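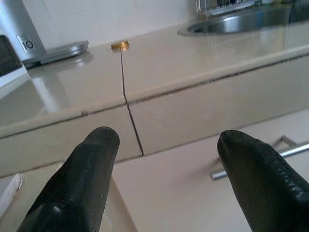
Miltow 1403 Countertop Sealer and Polish

Size: 1000 ml bottle
Item number: 707
Finish: Gloss
For use on: Sealed stone, solid surface, laminate, cultured marble
Not for use on: Unfinished wood, butcher block, stainless steel, painted surfaces

Product Overview

Miltow 1403 is a water-based sealer and polish for kitchen and bathroom counters. It goes on with a cloth, dries clear and leaves a thin gloss coat that slows down staining from coffee, oil, tomato and hard water. It contains no wax, so it does not build up or turn yellow with repeat use.

Light-colored counters show dull spots and tea rings sooner than dark ones, and most of our customers buy 1403 for cream, white or beige tops. It works the same way on darker colors, but streaks are easier to see there. Buff dark counters twice.

One bottle covers up to 200 square feet in a single coat. A new counter or one that has lost its shine will need two coats the first time. After that, a single coat every few months is enough for a kitchen in daily use.

How to Apply

Clear the counter and wash it with dish soap and warm water. Rinse and let it dry completely. Remove any old wax with Stostano Surface Stripper before you start. 1403 will not bond over wax and will peel in small flakes.

Shake the bottle. Pour a small amount onto a folded microfiber cloth and wipe it on in straight, overlapping passes. Work in sections the length of your arm. Do not pour directly onto the counter.

Wait ten minutes, then buff with a second, dry cloth. If you are putting on another coat, wait two hours between coats. Keep the counter dry overnight before using it.

Edges and Seams

Rounded front edges get the most wear, from belts, sleeves and people leaning on them. Fold the cloth over the edge and run it along the full length in one pass. Wipe away drips on the underside before they dry.

Where the edge strip meets the top, crumbs and grease collect in the joint. Clean the joint with a soft toothbrush before sealing. 1403 is not a filler and will not close a gap. For open seams, use Leinonen Seam Paste in the nearest color, let it cure for a full day and then apply 1403 over it.

Daily Care

Use a damp cloth and mild soap. Avoid bleach, ammonia and scouring pads, all of which will strip the coat. The coat is not heat resistant. Use a trivet under hot pans.

What's in the Box

One bottle of Miltow 1403
Two microfiber cloths
Instruction card

Also Available

Sosik Edge Applicator, a curved foam pad for rounded counter edges. Sold separately.
Stostano Surface Stripper, 500 ml.
Leinonen Seam Paste in white, cream, sand and gray.

Storage and Safety

Store between 40 and 85 degrees F. Do not allow to freeze. Keep out of reach of children and pets. Food should not be prepared on the counter until the coat has dried overnight. If the product gets in your eyes, rinse with water for several minutes.

Returns

Unopened bottles can be returned within 30 days. Opened bottles cannot be returned unless the cap or seal was damaged in shipping.

Page updated August 17, 2019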